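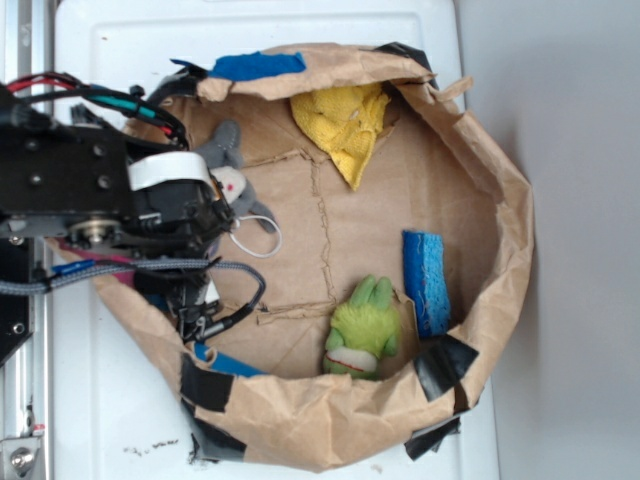
A paper bag with its rim folded outward. Inside are a yellow cloth, a blue sponge and two soft toys, one green and one gray.

Paper Bags: How They Are Made and Why They Last
From the Hurkine Children's Museum, Everyday Materials series

A brown paper bag is a familiar object. People carry groceries in it, store things in it and sometimes fold down its sides to make a bowl for toys. This page explains what the bag is made of and how it can be kept in use.

What is the brown paper called?
The paper is called kraft paper. "Kraft" is a German word that means "strength." Kraft paper is made from wood. Small chips of wood are cooked in a strong liquid until they come apart into tiny threads called fibers. The fibers are washed, mixed with water and spread out on a moving screen. The water drains away, and the fibers cling to one another as they dry.

The paper is brown because that is the color of the cooked wood fibers. White paper has been through an extra step called bleaching.

Why does a bag wrinkle?
When paper is folded, some of the fibers along the fold bend or break. The line that remains is called a crease. Creases stay in the paper even after it is pressed flat again. The bag in the picture has many of them across the bottom, and in places the paper has torn.

A crease is weaker than the paper beside it, so tears often begin there. Corners and rims also wear out early. A folded rim helps, as two layers of paper are harder to tear than one.

How can a torn bag be mended?
Tape holds the two sides of a tear together and spreads the pull over a wider area. Look at the rim in the picture. There is bright blue tape on the upper edge and a black patch at the lower right. For a strong repair, lay the bag on a table, push the torn edges together and press the tape down from the middle outward.

What may be kept in a paper bag?
Light, dry things are best. Soft toys are a good choice, and so are clean cloths and sponges that have dried all the way through. Water loosens the fibers, and a wet bag can split under even a small load. Heavy things with sharp corners belong in a box.

Try it yourself
You will need a large paper bag and 2 strips of tape. Ask an adult before you begin.
1. Open the bag and stand it on the floor.
2. Fold the top edge outward, one hand's width at a time, until the sides are low.
3. Put one strip of tape over the fold on each side.
4. Place your soft toys inside.

Words to know
Fiber: a very thin thread.
Crease: a line left by a fold.
Rim: the edge around the top of an open container.

Visiting the museum
The paper table is in the Zupan Room, where children may feel samples of wet and dry kraft paper. Classes are asked to reserve a place in advance.

Text by Spyros Begović. Page reviewed 22/11/2019.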